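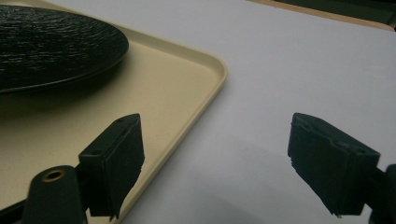

Page 3 of 16

Hustonen Table Service – Plates and Trays
Frequently Asked Questions
Last revised Monday, September 2, 2024

Scope

These answers cover the textured black round plate and the cream rectangular tray. Questions on bowls, cups and serving boards are on the pages that follow. Glass is handled under the separate Skilton range.

Is the surface of the black plate supposed to be rough?

Yes. The ridges and speckles are part of the finish and run irregularly across the face. The pattern differs from plate to plate. Small points of light on the ridges are normal under a ceiling lamp or near a window and do not indicate a worn coating.

The rim is smoother than the middle. Is that a fault?

No. The lip is slightly raised and finished smooth so that the plate can be picked up and wiped at the edge. A rough patch on the lip that catches a cloth is a fault and should be reported with the batch code from the underside.

Can I cut food on the plate?

Light cutting with a table knife is fine. Serrated steak knives leave gray metal marks on the high points of the texture. These are deposits from the blade and usually come off with a non-scratch cleaning paste. Rinse well afterward, as paste left in the low areas dries white and is easy to mistake for scratching.

How do I clean food out of the texture?

Soak in warm water with dish soap, then use a soft nylon brush in small circles. Sponges skip over the low areas. Do not use steel wool. For dried egg or starch, extend the soak before brushing harder. Dry the plate with a lint-free towel; terry cloth leaves fibers on the ridges.

Is the plate safe in the dishwasher?

Yes, on the normal cycle. Load it so that it does not touch its neighbor. Hard water leaves a pale film that shows more on matte black than on any other color in the range. Wipe with diluted white vinegar and rinse.

Can the tray go in the dishwasher?

Hand washing is recommended. The tray will survive an occasional cycle on the top rack, but repeated heated drying can warp the flat interior. A warped tray rocks on a hard tabletop and cannot be flattened again.

Which plate sizes fit the tray?

The tray takes one dinner plate with a cup beside it, or 2 side plates. The plate should sit entirely on the flat interior. If its foot rides up on the tray's rim, the plate is too large and will shift when the tray is lifted.

Does the plate slide on the tray?

The interior of the tray has a slight grain that gives some grip when both surfaces are dry. Water under the foot of the plate cancels most of it. For carrying over a distance or on stairs, use the Sturolix liner, which is cut to the flat area and follows the rounded corners.

How high is the tray rim, and will it hold a spill?

The rim is low. It will stop a rolling spoon or a small amount of liquid but is not designed to contain a full cup. If you need a deeper edge, see the Baptiste tray in the same color.

Will the tray mark a white tabletop?

Not if the underside is clean. Most marks on white tables come from grit trapped beneath a tray that is pushed across the surface. Lift the tray to move it. On tables with a wooden edge, avoid dragging the tray over the edge, where the underside can pick up finish from the wood and carry it back onto the white top.

The tray looks yellow next to my table. Has it aged?

Probably not. The tray is cream when new and reads warmer beside a white surface, especially in bluish daylight. To check for aging, compare the interior with the underside. A clear difference between the two suggests tea, turmeric or sunlight. Tea stains respond to a paste of baking soda and water. Sunlight changes are permanent.

How should plates be stacked?

Place a felt or paper separator between textured plates. Without one, the foot of each plate rubs the ridges of the one below and leaves a polished ring. Trays may be stacked directly, provided the interiors are dry.

How long does the finish last?

In our wear test the plate finish was brushed for more than 3000 strokes with a nylon brush, with no change visible at arm's length. Metal scourers were not tested and are not covered by the warranty.

Can I buy the plate or the tray alone?

Both are sold singly. Color matching between trays bought at different times is close but not guaranteed – order together if the trays will sit side by side.

Next page: Bowls and Cups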